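Weston Wildlife Survey Group
Minutes of the monthly meeting, Monday, October 4, 2021

Chair: Aisyah Entili
Minutes: Tirta Nasution

1. Minutes of last meeting
Approved with one correction. The deer count at Lau Creek was done from the air, and the minutes had it as a ground count.

2. Elk survey
Tirta reported on the September flights over the Sirkmont ridge. The drone covered 450 acres before the wind picked up. The north slope still has to be flown. Images from the lower meadow are clear enough to use, but cows and calves are hard to tell apart under the trees.
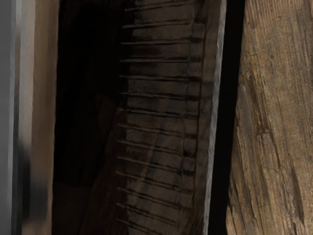 Aisyah asked if the north slope could wait until December, when the leaves are down. Tirta said yes, as long as the snow holds off. Agreed to fly on the first calm weekend of the month.

3. Landowner letters
Three landowners have not answered the request to fly over their property. Aisyah will call them. Until they agree, flight paths will stop at the fence lines and no pictures will be taken on the far side. One member asked how long we keep images that show houses or vehicles. The current practice is to delete them after the count is checked. Tirta will put this in writing and add it to the letter.

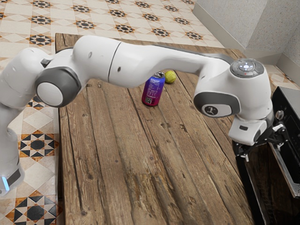

4. Equipment
The second set of batteries is losing charge early and will be replaced. Zovley has quoted a price for two, delivery in three weeks. Motion to buy, seconded, passed. Members asked for a better way to tell from a distance that a drone is switched on. A small blue light ring, like the one low down on the white arm, was the preferred style. Tirta will ask what can be fitted without adding much weight.

5. Other business
The spreadsheet for the spring counts has been moved to the shared folder. Old copies should not be edited.

Meeting closed at 8:40 p.m.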